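The last showing at the Plumo started at half past ten, and I was the only person with a ticket. The girl at the counter tore it and gave me both halves.

The film was an old one, made in Somton before the war, and the poster said it had been lost for a long time. A man arrives in a town by train. He has the wrong coat on. He asks everyone for a house called Flatier, and everyone points in a different direction. That was all I knew about it, because my grandmother had told me so much and no more. She had played the organ in this theater when she was young, and she always stopped the story at the coat.

I took seat 5 in the third row. The lights went down slowly. The picture had scratches in it like rain, and there was no music. I could hear the projector behind the wall, a good German machine, a Mühlbauer, which my grandmother said had eaten more films than it had shown.

The man came down from the train. He was thin and he looked cold. He asked a baker, then a priest, then a child with a hoop. The child pointed straight at me.

I turned my head. Behind me there were only the empty rows. When I looked back, the man was walking along a street, and I knew the street. It was the one outside. The lamp on the corner was the same, and the number over the pharmacy was 563, as it is today.

He reached a door with two glass panels. He opened it. At the same moment I felt the draft on my neck.

I did not want to turn again, so I kept my eyes on the screen. It showed a dark room with seats, and in the third row the back of a head. The man stood in the aisle and took off his coat. He laid it over a chair with great care, as one does in a house where one hopes to stay.
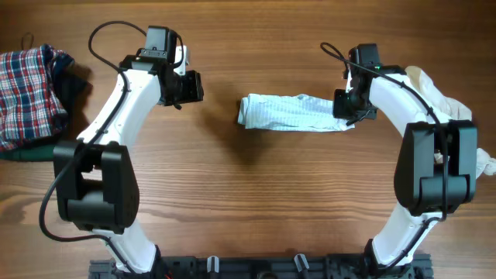

The girl at the counter told me later that the film had no such ending, that in the last reel he simply gets on the train again, and that she had seen it 3 times from the booth. She asked if I had perhaps slept. I said perhaps.

Then she went in to sweep, and she came out with a coat on her arm. It was gray and too large for me.

"You forgot this," she said.

I thanked her and put it on. It was a long way to the station.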